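Lindlow「Greder」箱版 7章で止まってる人いる?(ネタバレ注意)

持ち帰り謎・ボックス系 雑談板
8章の話は伏せてください。7章は解禁で。

夜更かし駅員
タイトルのまま。Greder、7章の金庫が開かない。
封筒は順番どおり開けた。時刻表とNultsteadの町地図と、例の手紙。
手紙の頭文字拾い → 駅名になる → 地図で線を引く、ここまではたぶん合ってる。
そのあと数字が出ない。というか出るけどサイトに弾かれる。
うちは1,227になった。同じ人いる?
あと公式のヒントサイト、2019/12/31で閉じるって告知見たんだけど、まじ? 箱まだ店で売ってるよね。

もなか二個
いる。うちも1,227だった。弾かれた。
コンマ抜いても入れても駄目。全角にしても駄目(試すな)

ruru_box
あー7章ね。
地図、初版と再販で違うよ。6月の再販から駅の位置が直ってる。
地図の裏に小さい字ない? 「改」って入ってたら再販。

夜更かし駅員
裏見た。改なし。
え、じゃあ初版は解けないってこと?

ruru_box
解けないわけじゃない。ずれてるだけ。
川の北側の駅が線から微妙に外れてるので、定規できっちり引くと別の駅を拾っちゃう。
だいたいで引いた人のほうが正解するとうい仕様。

もなか二個
定規できっちり引いた者です。泣いた。

缶詰部屋
横から失礼。それ不具合扱いになってるけど自分は違うと思う。
手紙の二枚目に「川を渡るときは急がないこと」って書いてあるでしょ。
あれが、橋のところで線を折れって指示。まっすぐ引いたら駄目なの。
初版でも折って引けば普通に正しい駅を通る。自分は初版、ノーヒントで抜けました。
だから地図のせいにするのはどうかなー。

ruru_box
いやそれは深読み。
再販の解説には折るなんて一言も書いてない。直線で引くって書いてある。

缶詰部屋
再販の解説が再販の地図に合わせて書き直されただけでは。
初版の解説、手元にある人いませんか。

ruru_box
初版には解説ついてない。サイトで見る形式だった。
で、今サイト見ると再販用の解説しかない。

缶詰部屋
じゃあ証拠ないじゃん、お互い。

ruru_box
ない。でもLindlowの問い合わせに投げたときは「地図の印刷位置に誤りがありました、すみません」って返ってきたよ。交換もしてくれた。
わざとの仕掛けなら交換しないでしょ普通。

夜更かし駅員
けんかしないで…
とりあえず橋で折るの試したら、違う駅拾えた。
数字変わった。今から入れてくる。

夜更かし駅員
開いた!!!!
橋で折る派、ありがとうございます。
ただ正直、手紙のあの文で折ろうとは思わない。急ぐなって言われたら戻って見直すとかそっち考えるわ。

もなか二個
うちも折ったら開いた。夜中に声出た。家族起きた。

缶詰部屋
ほら。

ruru_box
いや、開くのは知ってるのよ。折っても目分量で引いても同じ駅に着くから。
意図がどっちかって話。
もういいや。開いておめでとう。

じゃがバタ
ところでヒントサイトの件。
告知、自分も見た。閉じるのは「旧ヒントページ」だけで、答え入力のほうは残るって読んだけど違う?

夜更かし駅員
え、そうなの。
文章ややこしくて。「本作に関するヒント提供および一部の回答受付」って書いてあった。一部ってどれ。

じゃがバタ
一部、って書かれると怖いな。
メモ見返したら自分のは店頭の貼り紙で読んだやつだった。サイトのと文面違うかも。

ruru_box
答え入力まで消えたら箱ただの紙束になる。金庫の中身、サイトで見るんだから。
さすがにそれはやらないと思いたい。

はしご酒と謎
前にも別のとこの箱でそれあった。サーバー落ちて最終章だけ遊べず。
棚で寝かせてた自分が悪いんだけど、紙の商品買って期限あるの、なんかね。
箱の横に小さくても書いといてほしい。

缶詰部屋
箱の底に書いてあるよ。「サービスは予告なく終了する場合があります」
読んでない人が多いだけで。

はしご酒と謎
予告なく、って書けば済む話じゃないと思うんだが。
いつまで動くか書いてくれって言ってる。食べ物の賞味期限みたいに。

缶詰部屋
小さい会社に何年も先の約束しろってのは無理でしょ。
自分は買ったらその週に遊ぶ。積むから困る。

はしご酒と謎
積む自由くらいあるわ。
一緒に遊ぶ人の予定合わないと開けられないんだよこういうのは。

もなか二個
わかる。Greder、人集めるのに季節ひとつかかった。
大人だけで遊ぶって難しい。寝る人が出る。

じゃがバタ
ヒント券の残り、どうなるんだろ。一枚400円で買ったやつ。
使わずにとってある。

ruru_box
払い戻しの案内はまだ出てない。
Godoyに引き継げるって話は見たけど、公式じゃなくてどっかの感想ブログだった気がする。鵜呑みにしないで。

夜更かし駅員
Godoyって続編? Gredor解けたら買おうか迷ってる。
あ、Grederね。打ち間違い。

ruru_box
続編というか、同じNultsteadが舞台の別の話。
Grederの登場人物がちょっとだけ出る。先にこっちやってからがいい。
難しさは少し下。封筒が減って小道具が増えた。

缶詰部屋
自分はGodoyは勧めない。
小道具は豪華だけど謎が薄い。ほとんどスマホで読み物読まされる。
鉛筆持ってる時間が短い。

はしご酒と謎
えー、うちはGodoyのほうが盛り上がったよ。
謎解き慣れてない人いるならGodoy。慣れた人だけで黙々やるならGreder。

缶詰部屋
それはまあ、そう。

もなか二個
箱のサイズどう? Grederが本棚に入らなくて上に寝かせてる。

はしご酒と謎
Godoyのほうが厚い。もっと入らない。

夜更かし駅員
悩む。とりあえず最後まで終わらせてから。
で、ここから先の話なんだけど、8章って封筒開けたらもう一気にやったほうがいい? 途中で止めても平気?
明日早いんだけど続きが気になる。

ruru_box
伏せて書く。
途中で止められるけど、一回広げると片付けにくい。広い机か床を空けてから。
あとここまでの紙、捨ててないよね? 使う。

夜更かし駅員
捨ててない。折ったけど。
2章のやつ、コーヒーこぼしてしわしわ。読めるからいいか。

ruru_box
読めればOK。折り目はむしろ大丈夫。
切ってたらちょっと困る。

もなか二個
え

もなか二個
切ったよ!? 3章で切れって書いてあったよ?

ruru_box
あ、3章のは切っていい。指示どおりのやつは大丈夫。
指示にないのに切った人がたまにいるから書いただけ。ごめん。

もなか二個
心臓に悪い。

じゃがバタ
サイトの告知、もう一回読んできた。
よくある質問のほうに追記あった。
・ヒントの新規購入は終わり
・購入ずみの券は期限まで使える
・答え入力は「当面のあいだ継続」
だって。当面、ね…

はしご酒と謎
当面とは。

缶詰部屋
だから早くやれと。

はしご酒と謎
はいはい。

夜更かし駅員
助かる。じゃあ券も今のうちに使い切ったほうがいいのか。
もったいなくて7章でも使わなかったのに。

じゃがバタ
使わないで解くのがいちばん気持ちいいけど、消えるなら使うかなあ。
終わった章のヒント見るのも結構面白いよ。作ってる側がどこで詰まると思ってたかわかる。

ruru_box
それいい。7章のヒント誰か見てくれない?
橋で折るのか直線なのか、段階ヒントの最後に書いてあるはず。決着つく。

缶詰部屋
見てほしい。ぜひ。

じゃがバタ
自分の券で? まあいいけど。
ちょっと待って、箱のシリアル探してくる。蓋の裏だっけ。

ruru_box
蓋の裏。銀のシールのとこ。

じゃがバタ
見てきた。最後の段階そのまま書くとまずいと思うので要約。
「川の手前までは線を引く。橋から先は、手紙をもう一度読む」
以上。

ruru_box
どっちとも取れるじゃん!!

缶詰部屋
手紙をもう一度読む=折れ、でしょ。自分の勝ちでは。

ruru_box
手紙にある駅名をもう一回拾えって意味にも取れる。引き分け。

はしご酒と謎
券一枚使わせて引き分けは笑う。じゃがバタさんおつかれ。

じゃがバタ
いいよ、どうせ消えるやつだし…

もなか二個
作者に聞くしかないねこれ。イベントとかで。

夜更かし駅員
報告。結局寝ないで最後の章の封筒開けました。
床にぜんぶ並べた。時刻表が足りないと思ったらソファの下にあった。
言えないけど地図のあれ、あーそういうことかってなってる。いま半分くらい。
詰まったらまた書きます。先に終わった人、答えは書かないで、「合ってる」か「違う」だけお願いします。とりあえず飲み物いれてくる。
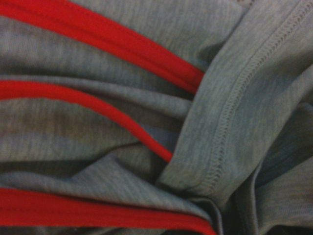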